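Play kitchen toy storage, what do you all do with the food??
Forum: Playroom & Toys

zofie_s
Our play kitchen has taken over the living room. My daughter got a second set of play food and now I have two of everything mixed up with real bowls she steals from my cabinets. I tried a bin. She dumps the bin. Any ideas that don't involve me buying a whole Holtholm shelf unit?
Žofie Šindelář

marmaladeboots
Trays! We put out one tray and a few dishes, and the rest lives in the closet until July or whenever they get bored. Mine is four and can do the whole cleanup in 5 minutes now.

Wurkura
Hard disagree on hiding stuff, sorry. My son notices every missing piece and then I'm digging in the closet at bedtime. We leave it all out in one basket and I've made my peace with it.

marmaladeboots
@Wurkura ok but how much is in the basket? We had around 30 pieces and it was just a dumping game, no cooking at all.

britby_mom
I'm in between. I use a colander for the fruit, because the kids like carrying it around and it doubles as a toy (they "wash" everything, endlessly). Bottles go on the tray. Cups and bowls stay on the table where they can reach them.

zofie_s
Ooh, a colander, I have an old one! Do the small fruits get lost?

britby_mom
Constantly, check under the couch lol. Our table setup, green colander and all, ketchup on the tray, fruit still waiting to go in:

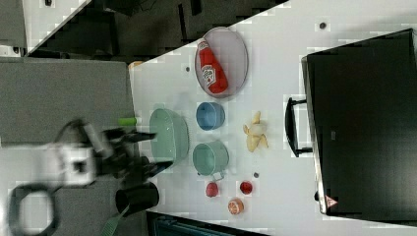
Re: Play kitchen toy storage, what do you all do with the food??

Wurkura
Love the peeled banana. Still team basket though!

zofie_s
Trying the colander tonight. She already put my car keys in it, so I guess she approves.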